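Visual odometry loses tracking when the gripper gets close to a white surface

Posted by Merike Venckus

I'm recovering the path of a hand-held gripper from its own camera, using a fairly ordinary feature-based SLAM pipeline. Sofas are fine. The sofa, in fact, tracks like a dream. Bring the gripper in over a plain white surface and the pose wanders off to visit relatives. I've raised the feature limit to 4000, which made everything slower and fixed nothing. Same settings throughout, camera at 60 fps. Do I lower the corner threshold or give up and buy wallpaper?

Neville Mottram

Matte white is hard, get a better camera. We had this at Purley and bought one.

Gisela Kramer

Raising the limit only lets it keep more features, and you haven't got more. Lower the threshold a bit, but first mask out the fingers. They sit still in the image while the world moves, so every corner found on them votes for "we aren't going anywhere", and on a blank surface they win the election. A fixed polygon mask will do, provided nobody has nudged the mount. Then see what is left to track. Smudges count, so put the cloth away.
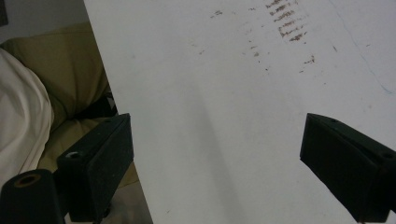
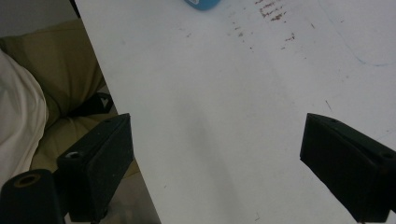
Brown marks and a faint blue line on the white in both, so there is something to hold on to between the fingers and the far side. I'd still plot the inliers before trusting it. On one of my runs 83 matches survived and most were on the gripper.

Merike Venckus

Would adding the IMU let me skip the mask?

Gisela Kramer

Keep the mask. The IMU will carry you over a short gap in tracking, but it drifts quickly by itself, and bad matches on the fingers will still pull the estimate towards standing still.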